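Part 4: Setting up your water cups

You've got your brushes sorted and your paper taped down, so let's talk water. I've been running the Ravdale beginner watercolor kit for a while now, and I'd say more muddy paintings come from bad water habits than from bad paint (and I've seen a lot of muddy paintings!). The kit doesn't ship with cups, and that's on purpose. You have perfectly good ones in your recycling.

What you need

Three clear plastic drink cups with their lids. They don't have to match. Mine never do, and different heights make it easier to remember which is which when you're not really looking. A straw is handy too, and you'll see why in step 6.

Setting up

1. Wash the cups with dish soap and warm water. Get right into the bottom, where the old coffee likes to hide. Milk leaves a film, and that film will bead up your washes.

2. Rinse twice. If you can still smell vanilla, rinse again.

3. Decide on the jobs. One cup is for the first dirty rinse, one is for the second rinse, and one stays clean for wetting paper and thinning paint. I like a short, wide cup for the first rinse – you can really swish in there and it won't tip.

4. Fill each cup about halfway. A bit less is fine. Fuller than that and a big mop brush will push water over the rim and onto your sheet.

5. Snap the lids on until you're ready to paint. The little openings are fine for keeping dust and cat hair out, but they won't stop a spill, so keep the cups upright when you carry them.

6. Put the straw in your clean cup. Dip it, cap the top end with your finger, lift it out and let go over your palette. You've got yourself a dropper! Stijn Wouters showed me this one at a Thursday class, and I haven't bought a pipette since.

7. Line the cups up on the side of your painting hand, with your brush or pencil holder at the end of the row. Reaching across wet paper is how sleeves get painted.

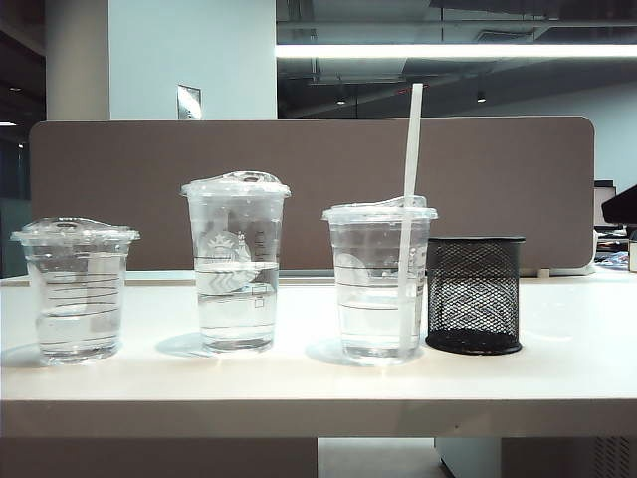
8. Take the lids off and set them upside down next to your palette. The domed ones make nice little mixing wells for big washes, and the flatter ones are good for testing a color.

Note: Any lines printed on a cup are useful if you mix the same strength of wash often. Pick one, fill to it every time, and write it in your color notes. Don't treat them as real measurements, though.

Note: I change my first rinse when I can't see the brush tip through it anymore. In a long session that could be four or five times.

Caution: Once a cup has held paint water, it's a paint cup forever. Please don't drink from it again, and the same goes for the straw. I put a strip of masking tape on mine after a near miss with some iced tea.

Caution: Keep hot water away from thin plastic cups. They go soft and wobbly very quickly.

When you're done for the day, empty all three, wipe them out with a paper towel and leave the lids off overnight so they can dry. Brush care is in Part 5.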